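A carrying robot, and what was counted

By Maureen Garside

Sushil Bhatia would like it known that he did not pick the title of his paper. "Helpful Hands at Home" was a colleague's idea, and he winces a little when I read it out to him. "It's a paper about carrying a table," he says. "I'd have called it that."

Bhatia works on the Gasto project in Stisasdale, where he and Jordan Dunmore have spent the better part of two years teaching a humanoid robot to take one end of a piece of furniture while a person takes the other. Their paper has been passed around with some excitement. I had read it twice before we spoke and liked it more the first time.

The method is easy enough to tell. A person guides the robot through the job again and again, the robot's head camera and joint readings are stored, and a program is trained on the lot until it can produce the motions without the guide. Gasto's training set has 1,566 of these guided runs. Afterward the team ran 153 trials with the trained program in charge, and 32 of them failed. The paper's summary says the robot "reliably assists a human partner in moving household furniture."

I asked him which word in that sentence he would defend first.

"Assists," he said, after a pause long enough that I checked the line. "The robot takes hold of its end and goes where the person goes. That's assistance. You may think it's modest assistance."

And reliably?

"Reliably is a word reviewers let you have."

I worked out the rate while he was talking. Thirty-two failures in 153 is better than one in five. If I hired two movers and one of them let go of his end that often, I would not be writing about how reliable he was. Bhatia says the comparison is unfair, and he has part of a point. A failure in his table covers anything that made the team stop the trial, including a hand that landed too far from the edge to be worth closing. "Most of them happen before anything leaves the floor," he said. "The robot walks up, it reaches, and the reach is off. We stop, we write it down, we start over."

How many is most? The paper doesn't split them. He said he would look for the breakdown. I haven't had it yet.

The furniture in "household furniture" also deserves a look. It is one folding table with a pale green top, in one room. 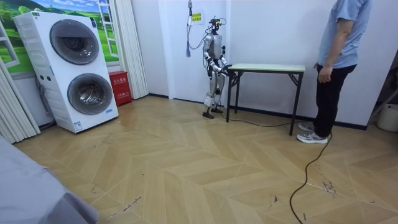
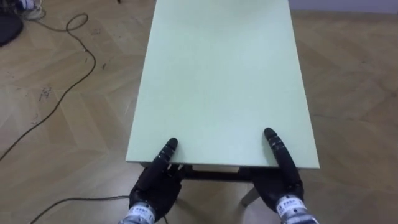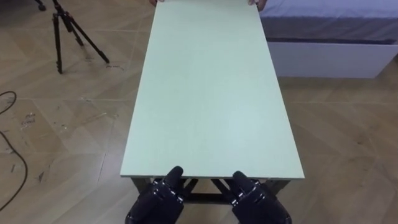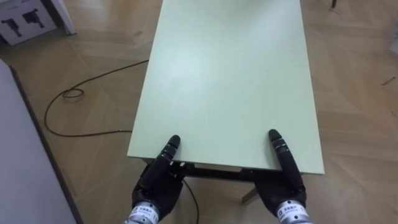

Grip is where Bhatia gets lively, and where I think the work is at its best. A table edge is an awkward thing for a robot hand, he says, because the hand hides the very part it is trying to hold. From the head camera you get the top of the table and the backs of your own fingers, and whatever is going on below has to be guessed. So the program learns a two-stage motion, first the contact and then the close. In the last view you can see what he means by contact: one long black finger of each hand lies on the green top just past the edge, near the corner, with the rest of the hand tucked down toward the underside. "The finger on top is the part we can see, so we use it to place the part we can't," he said. "If those two fingertips are good, I'm already fairly relaxed."

It's a sensible idea, and he explains it better than the paper does. But I wanted to know whether it had been tested against anything. If the fingertip matters so much, you would train a second version without it and see how much worse it gets. There is no such comparison in the paper.

"We ran something like that early on," Bhatia said. "It was clearly worse."

How much worse?

"Clearly."

Was it written up?

"It was early on."

I don't doubt him. I have known enough people in labs to believe that the thing they abandoned in the first December really was bad. A reader can't do much with it, though, and the claim about the fingers is the one other groups are going to copy.

Then there is the partner. When two people carry a table, a great deal of the work is done by whoever is better at it. A good partner slows down, lifts a touch higher, waits. I asked Bhatia who held the other end during the trials.

"Jordan, mostly. Sometimes me."

Both of you had also done the training runs?

"Yes."

So the person at the far end knew what the robot was likely to do, and when.

"Sure. I'd say we had a feel for it." He laughed at this point, and to his credit he did not try to wriggle out. "Arūnas says the same thing. He says we trained Jordan."

That would be Arūnas Zariņš, who shares the lab and read the paper before it went out. It's a good line and I think it's also a serious objection. The way to answer it is simple and cheap: bring in people who have never met the robot, tell them to carry a table across the room, and count again. Bhatia says that study is planned. Beverley Haslam, who runs the Stockdale test rooms, has agreed to lend him the space and find the people. He wouldn't give me a date or a number of participants, and when I asked if he expected the failure count to go up, he said, "I'd be surprised if it didn't."

I asked what he would change in the summary if he could have it back.

"I'd take out reliably," he said. "I'd say a table. I'd leave assists alone, I'm going to fight you on assists."

We did fight about it for a bit. My view is that a helper saves you some effort overall, and the paper never measures effort. It doesn't record how long a carry takes, or how long the same carry takes two people, or one person who folds the thing up and puts it under an arm. Bhatia's view is that you have to get the hands right before any of those numbers are worth collecting, and that a robot which can find the edge of a table by itself is a result. I agree that it's a result. It's a smaller one than the title promises, and I suspect the Bastier fund, which pays for the work and has put the title on its website, would be less keen on the smaller one.

Before we hung up I asked whether the next paper would use a heavier table.

"A chair," he said. "Chairs are horrible. You'll enjoy the failure count."

I asked him to print it by type this time, and he said he would.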